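생활용품 | 문구·사무 | 주방 | 리뷰 모아보기 | 문의

투명 아크릴 2단 꽂이, 두 달 써 본 후기

2025년 12월 25일 | 글 마농 프레이저

책상 위가 늘 종이로 덮여 있는 사람이라 수납용품 후기를 정말 많이 찾아보는 편이에요. 영수증, 명함, 공방 수업 안내지, 어디서 받아 왔는지도 모르는 쿠폰까지... 처음에는 예쁜 머그컵에 돌돌 말아 꽂아 뒀는데 종이가 다 휘어서 결국 포기했답니다. 그러다 동네 문구점 트릭데일에서 이 투명 꽂이를 발견하고 바로 집어 왔어요!

원래는 가게 카운터에 리플릿이나 카드를 꽂아 두는 용도로 나온 물건이에요. 뒤쪽에 깊은 칸이 하나, 앞쪽에 낮은 칸이 하나 있는 2단 구조고요. 저는 가게를 하는 것도 아니고 그냥 거실 한쪽에서 작은 뜨개 공방을 하는 정도라 과한가 싶었는데, 써 보니 집에서도 쓸 데가 꽤 많더라고요.

제일 마음에 드는 건 역시 투명하다는 점! 제 작업대가 하얀색이라 색 있는 정리함을 올리면 그것만 둥둥 떠 보이거든요. 이건 올려놔도 답답한 느낌이 없어요. 판이 겹치는 부분만 살짝 푸르스름한 회색이 돌고, 나머지는 뒤가 그대로 비쳐요. 사진 찍을 때도 배경을 별로 안 잡아먹어서 좋고요.

그리고 위쪽 테두리가 일자가 아니라 완만하게 파여 있어요. 처음엔 그냥 모양 내려고 이렇게 했나 했는데, 종이 한 장만 쏙 뽑을 때 손가락이 편해요. 앞면뿐 아니라 옆면도 파여 있어서 저처럼 책상 옆에 앉아 손만 뻗는 게으른 사람한테 딱이에요(웃음).
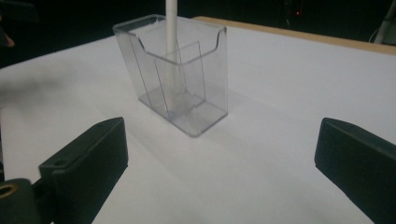

칸 나누기는 몇 번 바꿔 봤어요. 처음엔 뒤 칸에 수업 안내지, 앞 칸에 명함을 넣었는데 명함을 꺼낼 일이 별로 없어서 지금은 앞 칸에 실 라벨을 모아 둬요. 뒤 칸은 깊이가 있어서 길쭉한 것도 잘 들어가요. 막대나 연필 같은 걸 세워 두기에도 괜찮은데, 폭이 있다 보니 한 자루만 넣으면 이리저리 기울어요. 연필꽂이로만 쓰실 분은 그냥 연필꽂이를 사세요.

바닥판은 생각보다 두툼해요. 안내지를 꽉 채워도 앞으로 넘어간 적은 아직 없어요. 모서리도 둥글게 처리돼 있어서 조카가 만져도 크게 신경이 안 쓰였고요. 다만 벽면은 얇은 편이라 떨어뜨리면 금이 갈 것 같긴 해요. 저는 아직 안 떨어뜨렸지만 장담은 못 하겠어요...

아쉬운 점도 적어 볼게요. 일단 먼지가 너무 잘 보여요. 투명한 물건의 숙명이겠지만 안쪽 칸 밑바닥은 손이 안 들어가서 닦기가 정말 귀찮아요. 저는 나무젓가락에 극세사 천을 감아서 구석을 훑어 줘요. 휴지로 문질렀다가 잔기스가 생겨서 한동안 속상했으니 꼭 부드러운 천을 쓰세요. 알코올도 아크릴에는 안 좋다고 해서 미지근한 물에 중성세제만 조금 풀어서 써요.

또 하나는 정전기예요. 건조한 날에는 얇은 영수증이 벽에 착 달라붙어서 꺼낼 때 구겨져요. 두꺼운 종이는 전혀 문제없고요. 안내지는 30장 정도까지가 편했고, 그보다 많이 넣으면 뽑을 때 옆의 것까지 딸려 나와요.

같이 수업하는 알리야 씨는 보차크 제품을 쓰는데, 그건 칸이 하나라 깔끔한 대신 작은 카드를 넣으면 쑥 가라앉는대요. 크기가 섞여 있는 집이라면 저는 2단 쪽을 권하고 싶어요. 2월에 새 수업을 열면 안내지 종류가 늘어나니까 그때 하나 더 들일 생각이에요. 같은 걸로 살지, 벽에 거는 걸로 살지는 아직 고민 중이고요. 벽걸이 써 보신 분 계시면 댓글로 좀 알려 주세요!

문의: 하단 문의 양식 이용 | © 마농 프레이저 | 맨 위로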